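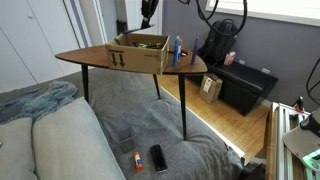

November 25, 2018
By Safta Matei, Devia

Clearing a small table is a chore that most households complete without thought. It remains a demanding one for a machine. This gallery accompanies the Devia review of household automation, which opened in January and has so far considered 83 everyday tasks. The work shown is the sorting of craft supplies in a furnished room.

1. Reach and grip

Slim items that stand on end, such as markers and glue sticks, are easily knocked over by a gripper coming down from above.
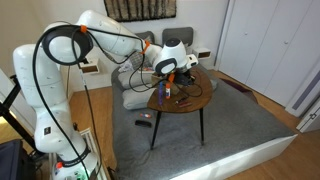 Of the six arms reviewed, none was judged ready for use in the home without a person present. Bit-na Song, who leads the trials at Cadirden, notes that a soft surface beneath the work adds to the difficulty, as dropped items may roll or settle at an angle.

2. Filling the box

An open cardboard box holds the mixed supplies. Beside it, a blue item and a purple one stand upright on the table, and a glue stick lies on the grey padding below.
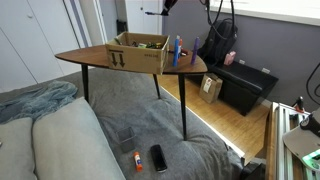 3. Further reading

The full findings, including more than 200 timed attempts, will be published with the Gillero report on shop-floor packing.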